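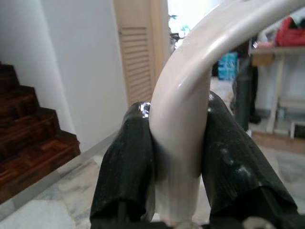 **Bimanual sweep: dustpan arm keeps re-planning at the bucket**

posted by homholm_tom, 11/23/21

I'm trying to get a two-armed setup to sweep a bit of marble floor and empty the pan into a bucket. Broom in the left gripper, dustpan in the right. Each arm is planned separately, then a small script I'm not proud of lines the two up in time. The sweeping half is passable. The emptying half is where my evenings go.

When the pan gets over the bucket the planner decides it is in collision, backs off, decides it isn't, comes forward again, and carries on like someone trying to leave a party. I've raised the planning attempts to 500, which made it do the same thing more slowly. The pan is attached to the right gripper as a box, handle included. The bucket is a cylinder in the world model. 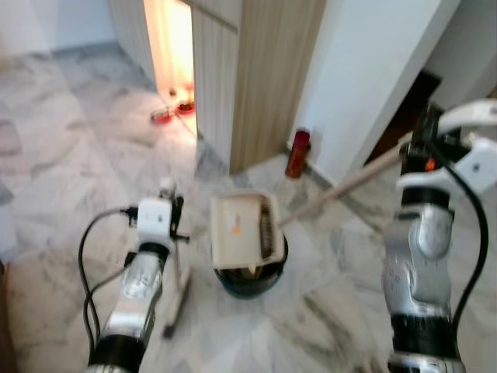
*Dustpan over the bucket, stick in the left gripper.*

Things I've tried: shrinking the bucket (pan then hits the rim), deleting the bucket (see previous), and turning off collision checking altogether, for one run only. Is there a sane way to do contact on purpose, or do I just keep shaving bits off the world until it agrees with me?

---

**Anas Sfeir**

Your bucket is solid. As far as the planner knows you're asking it to push a dustpan into a tree stump, and it is being quite reasonable about it. Make the bucket a ring of thin boxes with a floor in it, or use a proper mesh, and don't let anything replace that mesh with its convex hull when it loads. Ours at Sevelham did that silently from April until I drew the collision geometry on screen and saw a lid.

Second, the box round the pan. With a long slanting handle, one box covering pan and handle is mostly air, and all that air is colliding with things. Use two shapes: a thin rod for the handle, a shallow box for the pan.
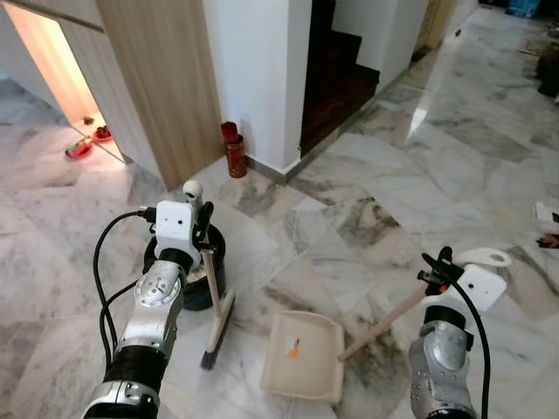

Then split the motion. Plan freely to a pose above the rim, allow contact between pan and bucket only, and do the last stretch as a straight line with a force limit. Put the contact rule back afterwards. I forgot that once and the arm spent a morning treating the bucket as a rumour.

Also check where your object poses come from. Polished marble reflects, and depth on shiny floors can be poor. If the bucket's pose is refreshed every cycle and jumps by a few millimetres, you'll get exactly the in-and-out you describe. Freeze it once the approach starts.

---

**pridport_lin**

Have you tried increasing the planning time?

---

**Patwary Dave**

He has, it's in the post.

I'd add that timing two separate plans with a script will bite you sooner or later. Plan both arms as one group for anything where the tools come near each other. It's slower, but you won't find the broom and the pan both booked into the same bit of air. For the straight-line part, keep the step small and reject the path if it comes back incomplete. Mine used to return the first 24 per cent and call it a success.

---

**homholm_tom**

It was the hull. I drew it as Anas said and there was the lid, plain as anything. Ring of boxes is in and it now goes over the rim without dithering. It does tip the pan the wrong way, but that's a sign error and I'd like to be alone with it.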